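I went to the Feltach open day in April with one question: can a machine clear up after my kids yet? (Short version: bring snacks and patience.)

The lab is up a flight of stairs behind the Ritus building, and I got lost twice in the parking lot. Inside it was packed, and the coffee ran out before I got any! Melina Vrettos did the welcome talk, then waved us over to the two-armed station, where the chores are tabletop stuff, blocks and a cup and a bowl, the kind of clutter I find on my own kitchen table every single night.
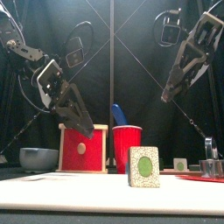

Ebuka Usman wasn't buying it. He said he'd watched 30 minutes of demos at Storna last year and could have set the table, eaten and washed up in that time, and until a robot can do a sink full of greasy pans he's keeping his money.

Fair enough, but I'm softer on this than he is. Small things are hard! The blocks sound like the easy part until you think about standing them up in a row without knocking over the neighbor you just placed. My three-year-old can't do it either, and she has been practicing (mostly on the cat's side of the room).

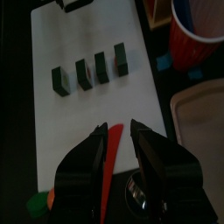 I asked Melina what trips it up most and she said spacing, plus anything shiny. Then she got going on grip force and I lost the thread, but I did write down that the team has logged 1,088 attempts at tabletop chores, failures included. I liked that they keep the failures. Sotiris Chrysikopoulos had the next slot, on shelf stocking for small stores, and that struck me as much closer to real life: same shelf, same boxes, no toddler. 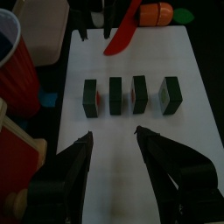 So would I let one loose in my kitchen? Nope, not this year. A store stockroom, maybe, with somebody nearby. I'd go back next time though, and I'd get there early enough for the coffee. Parking is free if you use the Christodoulou side, and the talks run 30 minutes each.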